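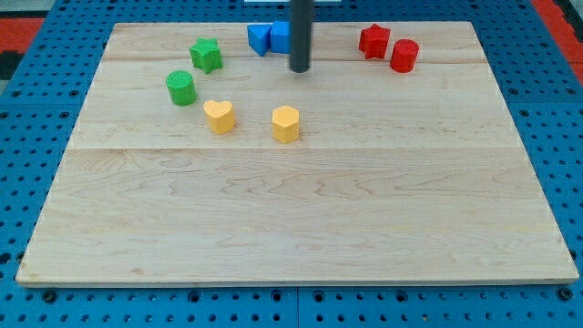 Lista de verificação da bancada de teleoperação – tabuleiro dos blocos

Preencher antes da primeira demonstração de cada turno. Os comentários ficam. Os desabafos também, pelos vistos.

1. Botão de emergência ao alcance de quem segura o comando
OK. Ao alcance do braço, não do pé. Já tivemos essa conversa.

2. Tabuleiro assente e imóvel sobre a mesa perfurada
OK. Empurrar com a mão aberta. Se andar, reapertar e repetir o ponto.

3. Blocos todos presentes
OK. Oito: dois verdes, dois azuis, dois vermelhos, dois amarelos. Quem levar o coração para a secretária devolve-o antes das 7.

4. Posição de partida
OK. Pares verde, azul e vermelho ao fundo, amarelos mais à frente, metade de baixo do tabuleiro livre. É para lá que se empurra.
Comentário (Mebrat Worku): a estrela verde e a vermelha confundem quem está a conduzir com pressa. Dizer a cor em voz alta antes de arrancar.

5. Ponta da haste
Com reserva. Fica suspensa acima da madeira, sem tocar. Medir a folga com o calibre de 3 mm; «a olho» não é uma unidade.
Comentário (Yuzhen Wei): calibre desaparecido em agosto. Pedido outro à Skindari.

6. Limite de velocidade em modo remoto
OK. 68 mm/s. Se alguém o achar lento, que escreva aqui o nome e fica com a limpeza dos riscos.

7. Atraso entre comando e movimento
Não conforme. O braço responde quando lhe apetece nos primeiros minutos. Reiniciar o Evomora e esperar por duas leituras seguidas dentro do limite.
Comentário (Mwajuma Mosoti): reiniciei três vezes. À terceira portou-se bem.

8. Demonstração guiada à mão
Travões soltos só com duas pessoas na bancada. Cabelo preso, mangas arregaçadas, dedos fora do espaço entre a haste e os blocos.

9. Gravação
Confirmar que a instrução escrita corresponde ao que se vai fazer. «Junta o amarelo ao outro amarelo» serve. «Aquilo de ontem» não serve.

10. Demonstrações falhadas
Marcar e guardar à parte. Não apagar, por muito embaraçosas que sejam.

Pendentes: pontos 5 e 7.
Verificado por Roswitha Dreßler. Cópia para a pasta Lullow.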